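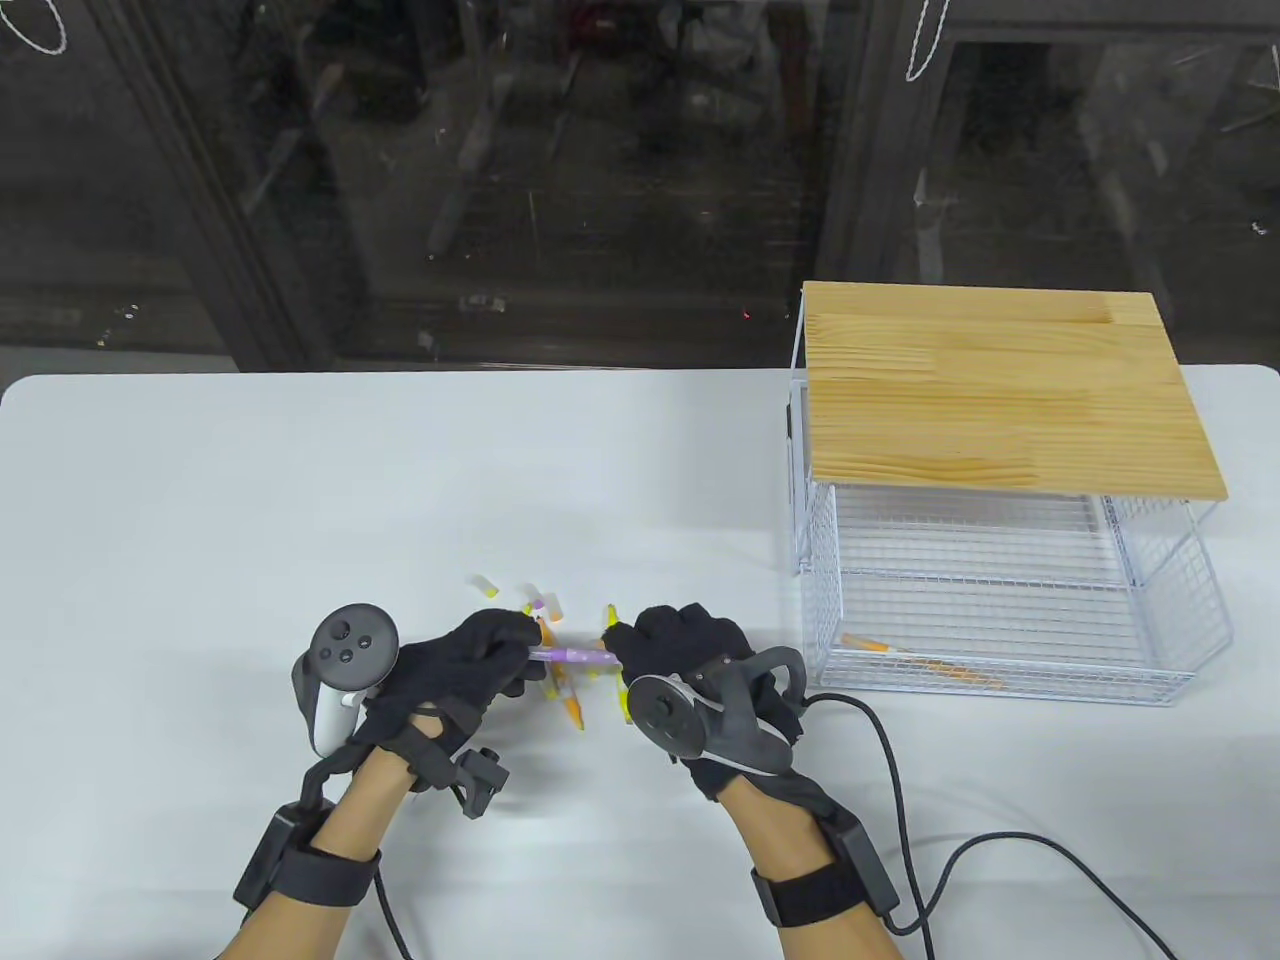

What is a bargaining unit?
It is the group of employees for whom one union negotiates with the employer. The group can be all the workers of a company, the workers of one site, or only one occupation.

Notes for unit 7, Labor Relations 2

The unit must be defined before the talks begin. Usually the law asks that its members have similar work, similar pay rules and the same management. Supervisors are often left out, as they act on behalf of the employer.

Case for discussion: Trarnex
Trarnex has two plants, Lovex and Ferri. In Lovex there are 80 production workers, and in Ferri there are 42. The union wants one unit for both plants. The company prefers two units and says that the shifts and the bonus are different in each place. Please read the case before class and prepare arguments for both sides.

Terms to know
Recognition: the employer accepts the union as representative of the unit.
Mandate: what the members allow their negotiators to accept.
Ratification: the vote of members on the draft agreement.

In the Broseo case, which we studied before, the negotiators signed a draft without a clear mandate and the members rejected it. Compare this with Trarnex in your written answer, one page maximum. Answers are collected in August, at the first seminar.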